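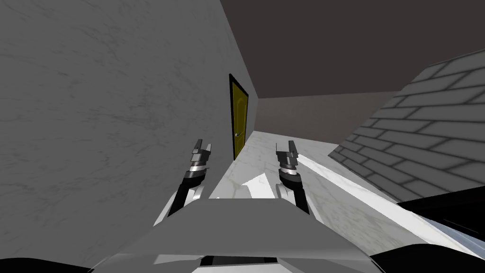 Saarinen has withdrawn version 164 of the navigation software for its Cendau two-armed service robot after a fault was found that can cause the robot to stop in the wrong place, or fail to stop at all, on shiny floors. The fault was found on Thursday in the company's simulator, in a corridor test with a single yellow door in the left wall and a pale marbled floor. A long streak of bright light crosses that floor on the right, close to the right gripper, and the software read the streak as the edge of a wall. The robot then steered left to keep its distance and did not slow down as it came up to the door.

Saarinen repeated the corridor test 1000 times with the light in different positions. The robot failed to slow down in 269 of those runs. With the floor set to a dull finish, the fault did not appear.

No injuries or property damage have been reported. The bumper stop and the red stop button are not affected by the fault and work as normal.

Version 164 was sent to customers in June. Saarinen's records show that 3926 robots received it. All of them will be returned to the previous version the next time they are placed on the charger and connected to the network. Owners do not need to ship anything back.

Until the change has been made, owners are asked to:

Keep the robot out of hallways with polished stone, tile or waxed floors.
Set travel speed to Low in the settings menu.
Leave both arms folded while the robot is moving between rooms.

Robots used at the Pretancombe care campus have been switched to manual driving and will stay that way until a corrected version has been tested on site.

The door sensor used in Cendau is supplied by Mollov. Saarinen has checked the sensor and found no defect in it. The error is in Saarinen's own software.

A corrected version will be released after it passes the full set of corridor tests, including the lighting conditions that were missing from the earlier set. Saarinen will publish the test results on its support page.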